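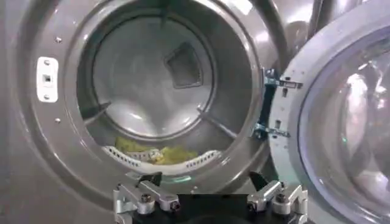 Speaker Notes
When the Arm Stops at the Door: A Safety Event in Automated Laundry Handling
Session length: 40 minutes, followed by open questions

Slide 1. Opening

Good afternoon, and thank you for coming. I am speaking on behalf of the automation safety office at Pundutov. Our office reviews every unplanned stop, contact event and near miss on the robot cells at our Botuvberg site, where we develop and test machine unloading for commercial laundries.

The subject today is a single event that took place in August. Nobody was hurt. A door assembly was damaged, a gripper was taken out of service, and the cell was closed for 16 working days. The event was reported to us as a minor collision. Our review found that it should have been reported as a failure of a safety function, and most of this talk concerns the difference between the two.

(Pause. Ask how many in the room work with arms that reach into an enclosure. Do not wait for a full show of hands.)

Slide 2. The task

The cell at Botuvberg unloads front-loading washing machines. The arm approaches the open door, lines up the gripper with the drum opening, reaches in with the fingers apart, closes on the item and withdraws along the same line. The wrist camera guides the approach. A force and torque sensor between the wrist and the gripper is meant to catch contact that the camera does not expect.

A drum is a difficult place to work. The metal reflects overhead light, and the reflections move as the camera moves. The lifters stand out from the wall of the drum and can hide part of an item. A single cloth at the bottom of the drum lies just behind the lip, so the fingers must pass low over the rim to reach it. The clearance is small on the lower side, and the open door stands close on the other.

Slide 3. The test program

The program that month was called Cladine. It was an endurance program, intended to show that the arm could run a full shift without a person at the cell. The planned run was 572 unloading cycles with one item in each cycle. Single items were chosen on purpose. A full load is easy to find and hard to lift, while a single cloth is light and easily missed, and the customer group had asked us to report on missed items.

The run was supervised from the control desk. The operator had a camera view and a stop button. The desk is outside the cell fence and does not have a direct line of sight to the lower half of the machine. Please note that point, as it comes up again on Slide 6.

Slide 4. What happened

In cycle 99, the arm entered the drum, closed on the cloth and began to withdraw. During the withdrawal the wrist turned slightly outward. The outer finger assembly caught the inner margin of the door and pushed it toward the limit of its travel.

The force reading rose above the stop threshold. The arm did not stop. It continued along the programmed path for a little over a second, by which time the lower hinge had bent and the door would no longer close squarely. The arm came to rest only when the motor controller reported an overload.

The operator pressed the stop button at almost the same moment. The logs show the overload first and the button second. We make no criticism of the operator, who responded as quickly as the camera view allowed.

(Give the audience time to read the timeline on the slide. Do not read out each line.)

Slide 5. The first explanation

The first report gave the cause as a vision error. It stated that a reflection on the door glass had been taken for part of the drum opening and that the wrist had turned to follow it. The report recommended a matte cover for the glass and a change to the lighting.

That account was correct as far as it went. We repeated the approach under the same lights and saw the same outward turn in several of the trials. With the lights dimmed the turn did not appear.

The report did not ask why the arm kept moving after contact. A vision error should be expected from time to time in a cell of this type. The force stop exists so that such an error ends in a pause and a message at the desk. The vision system made a mistake that we had planned for — the stop function then failed to do its work.

Slide 6. What the review found

The force threshold was being filtered. Earlier in the year the cell had suffered many false stops, most of them caused by fingers brushing the rim of the drum. To reduce these, the integration team had added a delay, so that a high reading had to last for a set period before the arm would stop. The change was tested with light contact at the rim and it worked well in that case. It was never tested with the door.

The change had also been made in the task program, outside the safety controller. It therefore did not pass through our office. The risk assessment for the cell still described an immediate stop, and anyone who relied on that document would have had the wrong understanding of how the cell behaved.

Lastly, the supervision plan treated the operator as a second layer of protection. With the view available at the desk, an operator could not have seen the door begin to move in time. The plan gave credit for a layer that was not there.

(If asked: the delay was entered in the maintenance log with a clear description. There was no attempt to hide it. The log was not a document that our office reviewed at the time.)

Slide 7. The hardware

The gripper was sent to Jääskeläinen, the workshop that maintains our end effectors. They found a slight bend in one finger link and wear at a pivot that was older than the event. The wear was within the service limit. It did not cause the contact, but it added play to the finger and made the position reported by the controller less exact.

We have since asked for the service limit to be reviewed for any gripper that works inside an enclosure. A small amount of play matters very little over an open table. At the lip of a drum it uses up a good part of the clearance.

Slide 8. Changes made

The delay has been removed. Stop thresholds are now held in the safety controller, and a change requires two signatures, one of them from our office.

The withdrawal path has been divided into short segments. At the end of each segment the arm confirms that the wrist angle matches the angle recorded on entry. If it does not, the arm holds position and calls the desk.

The door is now treated as a moving object. In the earlier model it was part of the fixed surroundings, placed at its fully open angle. Staff had noticed that the door sometimes drifted inward between cycles, and that remark had been passed along verbally and never recorded.

A second camera has been fitted to the fence with a view of the door and hinge. The supervision plan no longer counts the operator as a protective layer during the reach and the withdrawal.

Slide 9. What remains open

False stops have returned. The cell now halts up to 16 times in a long run, and each halt needs a person to inspect and reset it. The production side of the company regards this as a serious cost, and we accept that it is one. Work on a better contact model is under way. Until that work has been checked, the threshold stays where it is.

We also do not have a good method for testing the stop function inside a real drum. The current test uses a padded block on a stand, and the block does not behave like a hinged door. We would welcome a conversation with any group that has built a better fixture.

(Move to questions. Leave the Slide 8 list on the screen. Questions on contract terms or repair costs should be referred to the Pundutov front office.)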